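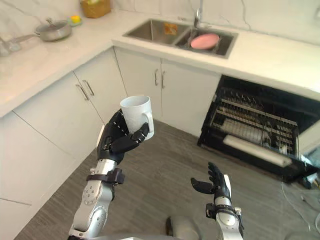 Ximena Vergara says any mug that fits in the dishwasher goes in the dishwasher, and that I make work for myself by standing at a sink with a sponge. She said it on the phone last night and again in a message before breakfast. I told her I would think about it.

08/12/2021

Second week with the new kitchen sink and I am still deciding where everything goes. I said I'd write down what I try so I don't go back and forth on the same things, so this is mostly about dishes.

Started with the white mugs. They did go in the dishwasher, to please Ximena. The top rack takes them if the handles all point the same way. If one is turned around, the next one leans on it and the rack sticks when I push it in. I left the machine on the Storkard short program, 30 minutes, and did the plates by hand. The pink ones I don't want to put through it until I find the leaflet. Constanza had a set from the same store and the color went chalky on hers after one summer.

Washing in the big basin works. Rinsing in the big basin and moving things across to the small one works less well, because I drip on the counter every time I turn. What I do now is wash on the left and lay the roll-up rack across the right side, then rinse with the faucet swung over it. The water goes straight down through the rods.

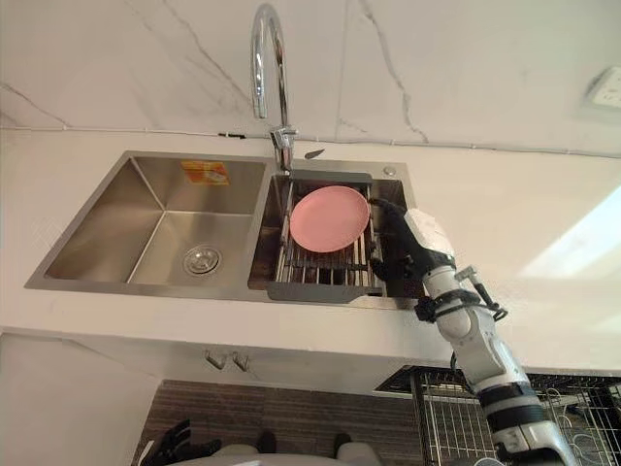

Pink plate on the roll-up rack, right-hand basin.

A plate lying flat on that rack is fine for ten minutes but the underside stays wet. I should stand them up against something. The old wire rack from the apartment would do it, but it is bigger than the basin and it would live on the counter all day, and I got rid of it in July anyway.

The faucet is taller than I would have picked. If I turn the lever all the way the water hits a plate and comes back at my shirt. Half is plenty. The label is still stuck inside the big basin at the back. I tried a fingernail and got nowhere, so next time it is cooking oil, left on for an hour.

Wiped down the counter and the bottom of the wall behind it, where the two meet. Crumbs get into that line. An old toothbrush does it.

Lunch was soup and bread, so one pan and one bowl. Washed both right away – I am trying to keep to that.

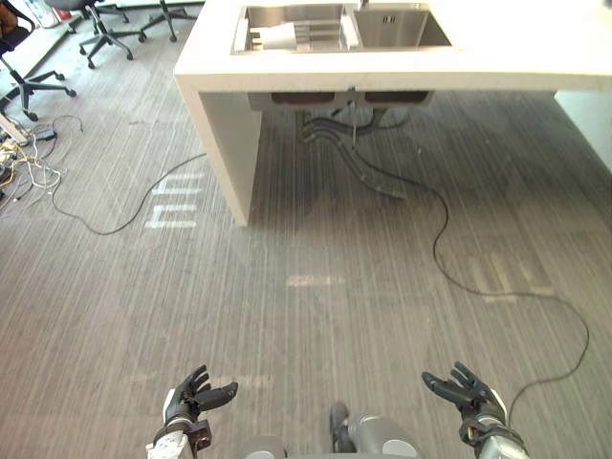

Under the sink

I keep looking at the space underneath. It is open, with the black pipes in full view and carpet right up to them. I don't mind the pipes so much, but a kitchen on carpet was never going to be my choice, and anything spilled goes into the stripes. The gray hides it, I'll give it that.

Constanza Aravena wants me to hang a curtain on a tension rod. I would sooner have a cabinet. Wallus has one on page 9 of the catalog that is 800 mm wide, item 1477, with the back left out for plumbing. I measured twice and got two different numbers, so I haven't ordered it. Until then the dish soap stays up top and the trash bags stay in the hall.

I also want a mat to stand on. Something I can shake out and put in the wash, dark, and not too thick or the dishwasher door will catch on it when it comes down.

Back up top, the thing I like best so far is the bare stretch of counter.

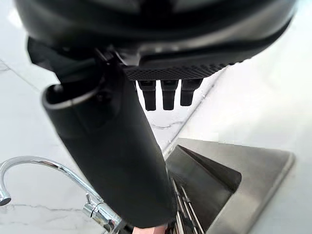 I want to keep it that way for rolling out dough and not let it fill up with mail, which is what happened at the apartment. The kettle can have the far corner. The toaster can go in the hall cupboard and come out when someone wants toast.

Emptied the dishwasher after supper. The mugs were clean, with a little water sitting in the ring on the bottom of each one, so I dried those with a towel. Told Ximena she was right about the mugs. The pink plates I am still doing by hand.

For tomorrow: oil for the label, measure under the sink again, buy sponges.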